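Firnik two-arm kit, anyone running one at home?
Category: Arms and Kits > Reviews and buying advice

benchrat_oh
So I finally caved and bought the Firnik bundle, the one with two arms, the wrist cameras and the teaching software. Mine's been up since December and I've logged 192 practice runs on it, nearly all laundry, so ask me anything I guess! Setup took me an evening and a half. The arms come calibrated, the cameras don't, and the manual has one page on that with a diagram for the older bracket.

What I like: the textured pads. I came from a Vekton with smooth rubber tips and fabric just slid out of it all day long. What I don't like: the software drops the connection to the second arm if you let it sit, and then you get to home everything again from scratch.

solderpuddle
How's it do on stretchy stuff? I do mostly T-shirts and I'm fine there, but anything with elastic bunches up and my Vekton has no clue which end is which.

benchrat_oh
Shorts are my nemesis too, lol. Wrist view from one arm, with the other one reaching in toward the pile: 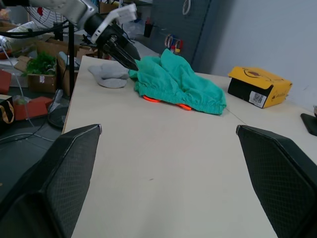
Replies (newest last)

solderpuddle
OK yeah, that's the kind of heap I mean. At least you've got the waistband toward the front. Do you go for the waistband first or try to flatten the whole thing?

benchrat_oh
Waistband, always. If I can get a pad on each end of the ribbing and lift, the legs mostly sort themselves out. Those orange bits poking out underneath are a nuisance though – my model likes bright colors a little too much and wants to grab them.

mapleloop
Gonna be the grump here. For that money I'd rather have one good arm than two okay ones. I had the Firnik single for a while and the wrist joint had play in it by run 300. Support at Trendthorpe (they're the US reseller) swapped it, no argument, but I paid shipping both ways and that was $116. For a part the size of a soup can!

benchrat_oh
Ouch. Mine's still tight, but I'm not at 300 yet so I'll report back. I don't agree on one arm, though. You can't really spread cloth with one, you just drag it.

mapleloop
You can if you drag it over a table edge. Kuusk has a whole demo of it.

solderpuddle
The Kuusk demo is towels. Towels are easy mode. Show me that on shorts or a sock and I'll buy you a beer.

mapleloop
Fair, it's towels.

tin_elbow
Does the bundle include the folding model or do you have to train your own? The product page says "ready for fabric" and I can't tell what that means.

benchrat_oh
Means the pads, as far as I can see. You get a starter model that does flat washcloths and that's your lot. They suggest 1000 runs before you expect much on clothes, so I've got a ways to go.

tin_elbow
1000! Okay, I'm waiting for a sale.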